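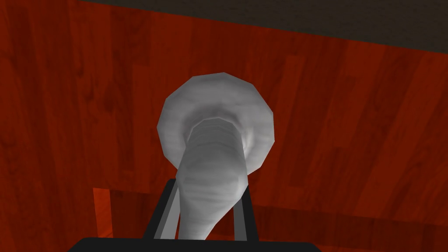
Workshop Talk > Automation > Interviews

The gripper that wouldn't let go

I went to see Plundance in April expecting to hear about a big crash. What I got was a story about a gripper that held on too long, and I think I like it better!

The company writes pick-and-place software and tests nearly all of it in simulation first. The job at hand was a white flared part, something like a funnel, held by the neck between two fingers over a wood-grain tabletop. Close, lift, move, open. Easy enough, right?

"We had 3,367 clean runs," the lead engineer told me (she asked me to leave her name out, and her boss agreed). "Then the arm got to the drop point, said it had opened, and went home with the part still in its fingers."

Did anyone notice? She laughed. "No. The log said success. We only caught it when the next run started with a part already in the hand - it tried to pick up a second one and drove straight into the table."

In simulation, that costs you nothing. But the same release code was already on the real cell at their Brastska site, and that's where her voice changed a bit. They shut the cell down that afternoon, before anybody had a chance to reach in and clear a part from a hand that claimed to be open.

The fault was in the Gakance controller settings, which her own team had written. The release step had a timeout of 400 milliseconds, and when it ran out the software marked the fingers as open without checking where they were. "It's a tapered neck, so we'd turned the grip force up to stop it slipping," she said. "More force, slower release. Two people made two sensible changes and never talked."

The fix reads the finger position before the arm is allowed to move. If the reading is off, everything stops and a person has to reset it from outside the fence. They ran it over 100 times with a jam forced on purpose, and it stopped every time. The Shirazi line, their other customer job, got the same patch at 2 p.m. the next day.

I asked whether she trusts the success count now. "I trust the finger position," she said. "The count I read with my coffee."

Comments

We had the same thing with a vacuum cup. The sensor said released, the box said otherwise. Check your timeouts, folks.

Good read. Does the reset need a key, or can anyone push it?

Would love a follow-up on how they picked the grip force - tapered parts drive me nuts.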